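What is Nowruz?

Children's pages, Quinlan Hall newsletter. Page updated 11/2/19

Nowruz is a new year festival that happens at the start of spring. You say it "no-rooz". The name comes from two Persian words. "Now" means new and "ruz" means day, so Nowruz means "new day".

You may see it spelled in other ways, such as Norooz, Navruz or Nevruz. They are all the same word. It is spoken in lots of languages and written in more than one alphabet, so people have chosen different English letters for it.

There will be a Nowruz afternoon at Quinlan Hall in March. If you are coming with your school or your family, it will help to know a bit about the festival first.

Who celebrates it?

Nowruz began in Persia, the old name for the country we now call Iran. It is thousands of years old. It is linked to an ancient religion called Zoroastrianism, and there are still Zoroastrians today who keep it as a holy day.

People of many other religions, and people with no religion, celebrate it too. Some 

families are Muslim, some are Baha'i, some are Jewish or Christian. For most of them it is a day for seeing relatives and welcoming the spring.

You will find Nowruz in Iran, Afghanistan, Tajikistan, Uzbekistan, Azerbaijan and other countries nearby. Kurdish people celebrate it as well. Families who have moved to Britain, Canada or Australia have taken it with them. Around the world, 300 million people celebrate Nowruz.
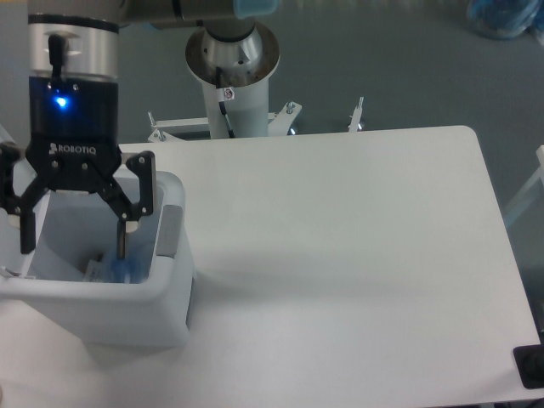
A black two-finger gripper with a blue light on the front.

When is it?

Nowruz falls on or near 20 or 21 March. It depends on the sun.

The Earth is tilted. For half the year the north part leans towards the sun, and we get long days and warm weather. For the other half it leans away, and we get short days and cold weather. In between there are two moments when neither end leans towards the sun. Each of these moments is called an equinox. At the equinox, day and night are nearly the same length all over the world.

The March one is the spring equinox for people in the north. In Iran, this is when the new year starts.

The equinox is an exact moment, and it can come at any time of the day or night. It might be at teatime one year and before dawn the next. Many families get up for it even if it is very early. They sit together around a table and wait, often with the radio or television on for the countdown. When the moment comes they hug and wish each other a happy new year.

Everyone in the world has the same equinox at the same moment, but the clocks say different things. If it is the middle of the night for a girl in Britain, her grandmother in Iran may already be having breakfast. They can still ring each other up as it happens.

Getting ready

The work starts weeks before. First there is the cleaning. In Persian it is called "khaneh tekani", and this means "shaking the house". Carpets are washed and beaten. Curtains come down. Cupboards are emptied and wiped out. Children are usually asked to tidy their bedrooms and sort out things they no longer play with.

People buy new clothes, or at least one new thing to wear on the day. It could be a shirt or a pair of socks. They also start to grow some seeds on a plate. More about that further down.

On an evening shortly before the new year there is a fire festival. People light small bonfires outdoors and jump over them. As they jump they say words to the fire that ask it to take away their paleness and give them its warm red colour. By paleness they mean being ill or worried. Only do this where grown-ups have set it up safely. At a lot of events in Britain there are candles or a pretend fire made of tissue paper instead. 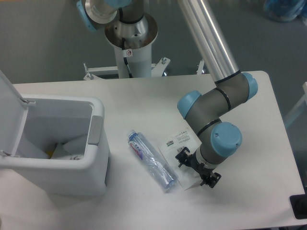
The table with seven things

In Iranian homes the most important part of Nowruz is a special table called the haft-sin. "Haft" means seven. "Sin" is the name of a letter in the Persian alphabet that sounds like our S. On the table there are seven things, and their names all start with this letter in Persian. They don't all start with S in English.

Families don't all choose the same seven, but these are the usual ones.

Sabzeh. Green shoots grown from wheat, barley or lentils. They stand for new life.

Samanu. A thick, sweet, brown pudding made from sprouted wheat. It has no sugar in it. The sweetness comes from the wheat. It stands for strength.

Senjed. The dried fruit of a tree called the oleaster. It looks a little like a small date. It stands for love.

Sir. Garlic. It stands for good health. You say it "seer".

Sib. An apple, usually a red one. It stands for beauty. You say it "seeb".

Somaq. A dark red spice that tastes sour, like lemon. It stands for the colour of the sky at sunrise.

Serkeh. Vinegar. It stands for patience and growing old.

Other things go on the table too. There is often a mirror, some candles and some painted eggs. Some people put out coins, and these stand for having enough money. Hyacinths are popular because they smell strong and flower at the right time of year. Many families add a book that matters to them. It may be a holy book, or it may be poems.

In Afghanistan there is a different custom. People make a drink called haft mewa, or "seven fruits". Dried fruit and nuts are left in water for a day or two, and the water turns sweet. You eat the fruit with a spoon and drink what is left.

What people eat

On the first day many Iranian families have rice with herbs, and fish to go with it. The herbs are chopped very small and there are a lot of them, so the rice is nearly as green as it is white.

Another dish is ash reshteh, a thick soup with noodles, beans, spinach and herbs. Some people say the long noodles are like the paths you can take in life, and that eating them helps you to pick the right one.
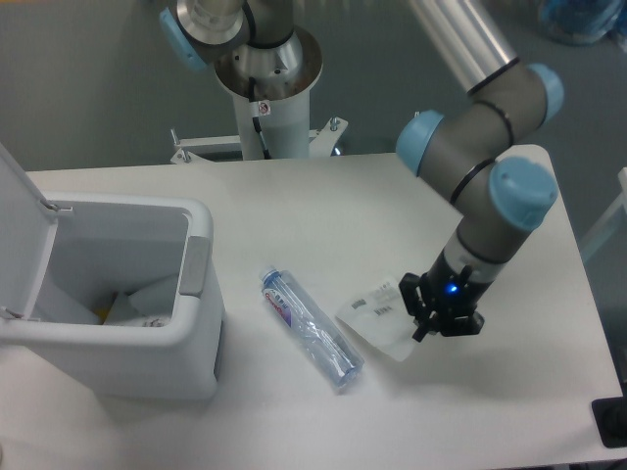 There are plenty of sweet things as well. Small biscuits made from chickpea flour are cut in the shape of a clover leaf. They fall to powder when you bite them, so put the whole thing in your mouth. There is baklava, with nuts and syrup, and there are sugared almonds. Bowls of pistachios and dried fruit are left out for visitors all day.

In Uzbekistan and Tajikistan people cook sumalak. It is much like samanu. It is made in a huge pot outdoors and has to be stirred all night, so the neighbours take turns and sing songs to stay awake. Small stones are put in the pot to stop the bottom from burning. If you find a stone in your bowl you can make a wish. Don't bite it.

Visiting

After the new year has begun, people go visiting. The youngest members of the family go to see the oldest first. Later, the oldest members visit them back. Visits can be short, with tea and a few biscuits, and a family may fit in several in a day.

Children are given money by older relatives. The notes are new and crisp if possible, and sometimes they have been kept between the pages of a book.

In Iran schools close for almost two weeks.

The thirteenth day

Nowruz in Iran goes on for 13 days. On the last one everybody goes outside. They take a picnic to a park, a river or the hills, and stay until the evening. Staying at home on this day is said to be unlucky.

The green shoots from the haft-sin table go too. By now they are long and turning yellow. Before throwing them into running water, some people tie knots in the blades and make a wish for each one. Please don't throw yours into the stream at Corkier Park. It can go on the compost heap or in your green bin.

Grow your own sabzeh

Start this two weeks before the new year if you want long shoots. You will need a handful of lentils or wheat grains, a bowl, a flat plate, some kitchen roll and water.

1. Put the lentils in the bowl and cover them with cold water. Leave them for a night and a day.

2. Pour the water away. Wrap the lentils in damp kitchen roll and keep them in the bowl until you can see tiny white tails. It takes two or three days. Wet the paper again if it dries out.

3. Put a fresh sheet of damp kitchen roll on the plate. Spread the lentils over it, one layer deep. Lay another damp sheet on top.

4. When the shoots begin to push the top sheet up, take it off.

5. Stand the plate near a window. Sprinkle it with water every day. It should be damp but there shouldn't be a puddle.

6. When the shoots are as tall as your finger, tie a ribbon around them.

If there is a bad smell or grey fluff, throw the lot away, wash the plate and start again with less water. Sabzeh is for looking at, so don't eat it.

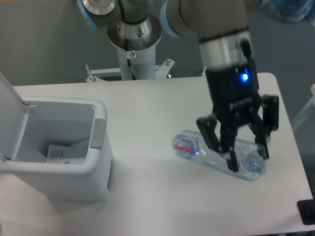
A clear plastic bottle on its side, with three black fingers over it.

The afternoon at Quinlan Hall

The Nowruz afternoon is run by the Dorari Spring Group. Doors open in the middle of March, and your school will have the exact day on its letter. Last year 400 people came, so the main room will be busy. The quiet room on Pliladia Street will be open all afternoon.

There will be a haft-sin table in the entrance. Please look at it and don't move anything. You can paint eggs at the long tables, and they have already been hard boiled. There are 66 places for egg painting and you need to put your name down at the desk. The sabzeh table doesn't need a booking.

Some of the biscuits and sweets have nuts in them. If you have an allergy, ask a grown-up to check the card beside each plate. Anyone under 16 needs to have an adult with them.

Words to know

Equinox: a time when day and night are nearly the same length.

Haft-sin: the table with seven things whose names begin with the Persian letter sin.

Sabzeh: green shoots grown on a plate.

Samanu: sweet pudding made from sprouted wheat.

Nowruz mobarak: "happy Nowruz". You say it "no-rooz mo-bar-ak". If someone says it to you, you can say it back.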